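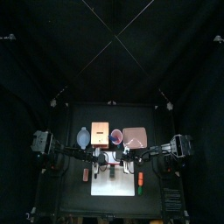 Bench 2, back row: measuring jug, wooden box, pink cup, tray.

22/11/2024, adhesive log, Jata hinge samples

Second batch of hide glue mixed to the Lytvynenko sheet. Granules soaked overnight in cold water, then heated to 60 °C and strained. Batch weight 129 g. Skin formed on the pot after 20 min with the lid off; lid stays on from now on.

Glued 50 lap joints, maple on maple, clamped 85 min. Open time is short at this room temperature. Last few joints had gelled before closing, marked G on the end grain. Leave those out of the average.

Hanna wants the urea batch repeated before the shear tests. Agreed, but the scale needs calibrating first. Ostap has the check weights.

Open:
- humidity reading missing for the morning
- order more granules from Skenow
- shear fixture: left jaw still slips under load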